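Come and teach a robot arm with us this August

Prukine is looking for people in and near Rundden who would like to spend a morning or an afternoon showing a small robot arm how to do simple things. You don't need to have touched a robot before, and in some ways we'd be happier if you hadn't! We have plenty of people in the building who know exactly how the arm likes to be moved, and what we are short of is everybody else: people who are quick, people who are careful, people who go the long way round, left-handers, knitters, bus drivers, anyone who has ever set out a tray of seedlings or tidied up after a child.

What we are doing

We are building up a large set of examples for a learning system, so that it can watch how a job is done and have a go at it afterwards. Each example is short. You hear a simple instruction (go to the red brick, say, or go to the yellow one and then over to the box), you guide the arm through it, and the whole thing is recorded while you do it. Then the table is set again, a little differently, and you do another. We have 1089 examples so far and would dearly like to have a good many more before the autumn, when our colleagues at Nanayakkara begin the training proper.

It is quiet, rather absorbing work, a bit like doing a jigsaw with a very stiff pencil. Some tries go wrong, of course, and please don't worry when they do. We keep the wobbly ones as well, marked as such, and they are useful to us in their own right.

What a session is like

Sessions run in the mornings from 9.30 and in the afternoons from 1.30, in the ground floor workroom at Stenley House. Somebody from the team will be with you the whole time. We start with a cup of tea and the consent form, then a practice spell which lasts as long as you want it to, and after that you work in short turns with a proper sit-down in between. Most people settle in by the second turn. You can stop whenever you like, for any reason or none, and you will still be paid for the session.

We pay £42 for each session, by bank transfer or as a shopping voucher, whichever suits you better, and we will refund your bus fare if you keep the ticket. You are welcome to come more than once, up to 8 sessions in all.

Who can take part

Anyone aged 18 or over who can follow spoken or written instructions in English and can work comfortably at a table, sitting or standing. You should be able to tell red, yellow and green apart, as the instructions often go by colour. If you are not sure whether this fits you, please ask, because we can usually find another set of tasks. The workroom is step-free from the street and there is an accessible toilet across the corridor. Glasses, hearing aids and wheelchairs are all fine. We do ask you to tie back long hair and to leave dangling bracelets in your bag.

What we record

The cameras look down at the table, so your hands may appear but your face shouldn't. We also keep the movements of the arm and the wording of each instruction. Your name and payment details are stored separately and are never passed on to Nanayakkara or to anyone else.
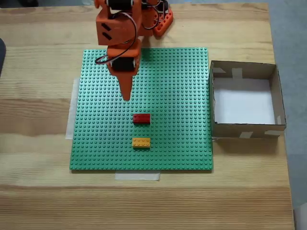
Reading time: 3 minutes

The red and yellow bricks on the green plate, with the box beside them, are where every new person starts. Other tables have other things on them, and you may be offered a change after your first session.

To put your name down, use the form on the Prukine website or call in at the front desk of Stenley House between 11 and 4. Tell us which times of day you could manage and whether there is anything we can do to make the visit easier. We try to answer within a couple of days, and we'll send directions and a copy of the consent form so that you can read it at home first.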